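Vudside Forums > Learning from Demonstration > Collecting in simulation

Topic: How many kitchen demos before you stop and train?

plumcrate
Posted September 11, 2019

Hi all, long-time reader and I think this is only my second post, so be gentle. I'm collecting teleop demos in a simulated kitchen for a pick-and-place policy, using the Cirmont scene pack, and I have 83 good ones for the bottle task. My plan was to go to 90, stop, and train, and then find out what I've got. My labmate wants several times that before we spend any GPU time at all. What do you folks do? I'm driving the arm with a 3D mouse and my wrist is starting to complain, so I have a personal interest in the answer.

oldgantry
Train now! Train yesterday, even. I spent most of a winter on a drawer task, being very careful and very patient, and when I finally trained on it I found my gripper signal had been logged one step late the whole way through. A little run on the first 30 would have shown me that in an afternoon, and I'd have had my December back.

tessel_k
I'd go along with oldgantry on the early run, as a check on the plumbing, but please don't read anything into the success rate. With that few demos you mostly learn which start positions you happened to like. Are you randomizing anything between episodes, or does the bottle always start in the same spot?

plumcrate
Bottle position and yaw, yes, and the lighting direction. The other counter items stay where they are for now. I know, I know.

tessel_k
That would worry me more than the count, to be frank with you. The policy can learn to find the bottle by where it sits relative to everything else, and then you move one thing and it reaches for thin air.

marrowfat
Going to disagree a bit here, in a friendly way. If you shuffle everything from day one and it fails, you have no idea whether it was the data, the network or the controller. I like to keep the clutter fixed, get something that works and is boring, and then loosen things one at a time. We did it that way with the Csonka planner supplying half the demos and it was a much calmer few weeks than the time before.

tessel_k
Fair, but people get the boring one working and then never do the loosening. I've reviewed a few of those!

plumcrate
You're both making me feel seen. I went back through last night's batch with a cup of tea and looked at the grasps in particular, and I've been taking the bottle by the neck nearly every time, straight down from above. It's comfortable with the mouse and it keeps the fingers away from the pepper mill, so I suppose I drifted into it.

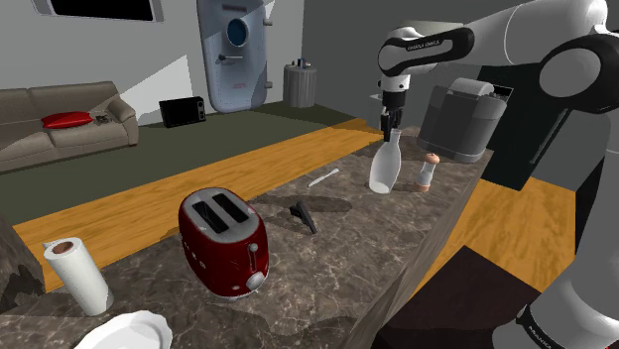

What I can't decide is whether that's a bad habit or a good one. A consistent grasp ought to be easier to imitate, and I have a soft spot for easy, but if the policy comes down a little crooked it has never watched me fix that. My labmate says to throw in some side grasps on the body for variety. I tried a handful and they were ugly, with a lot of dithering on the way in.

marrowfat
Keep the neck grasp and leave the side grasps out. Two ways of doing it in a small set and you'll get the average of the two, and the average is a gripper that goes to neither place.

oldgantry
Seconded. What I would add is recoveries. Start the episode with the gripper off to one side or already too low, and record yourself getting back to the same grasp. I did 39 like that for my drawer and they were worth more to me than all the pretty ones put together. Trim out the part where you drive into the bad pose, though, or it will faithfully learn that too.

tessel_k
Agree on recoveries, and I'll soften on the grasp question. On the clutter I'm not budging. At the very least move the toaster between sessions, it sits right in the middle of that counter and it's red enough that any network will hang on to it.

plumcrate
OK, moving the toaster I can do, it's one line in the reset script. So the plan is a quick training run tonight on what I have, then recoveries, then the clutter. Does anyone know if the Custcombe exporter keeps the trim marks, or do I have to cut the episodes before converting?

oldgantry
Cut them before. It drops the marks without a warning, at least in the version I have.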